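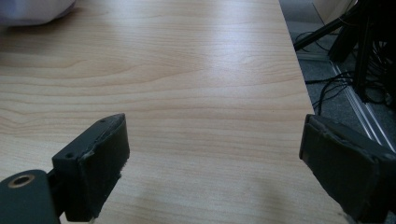 Cloltden Handling Practice Project
Progress report to the Firnero Fund, 13/05/2018
Prepared by Brahim Farouk

Dear friends at Firnero,

Thank you again for your patience while we moved rooms (twice!), and for the kind note that came with the second payment. We have a good deal to tell you, and most of it is happy.

The code of practice for hand-held and arm-mounted grippers now stands at 64 rules, grouped into 8 sections, and the people at Skevel have been working from the draft every day. It has been a joy to watch them argue over the wording, and the text is much plainer for it. Section 3, on grip pads, grew the most. Our first version told operators to change a pad "when worn," and everybody had a different idea of what worn meant. The new rule asks them to look at the inner face and the rim before each session, write down any fraying, tears or lint, and change both pads together if either one is torn through. Scuffed edges alone are allowed, as long as they go in the log.

Section 5 covers the floor. Cables near a stand are to be gathered and taped down before anyone picks up a tool, and we ask that no cable cross the place where the operator's feet will be. I'll admit this is the rule we break most often ourselves, and the Younis team was quite right to say so when they came to visit. We have ordered cable covers and will check again in September.

The logs hold 1190 sessions so far. Reading them all took me far longer than I had planned, but I'm glad I did it, because the remarks column turned out to be the best part. People wrote down glare on tabletops, loose screws, sore wrists, all sorts of things we hadn't thought to ask about. Glare now has its own short rule: move the lamp or the table before starting, and note which one you moved.

We are behind on the training sheets. Of the 30 we promised you, the ones on storage and cleaning still need a proper edit, and I would like Skevel to try them first. There is no change to the budget, and I'll send the revised section 5 along with the sheets.

With warm thanks,
Brahim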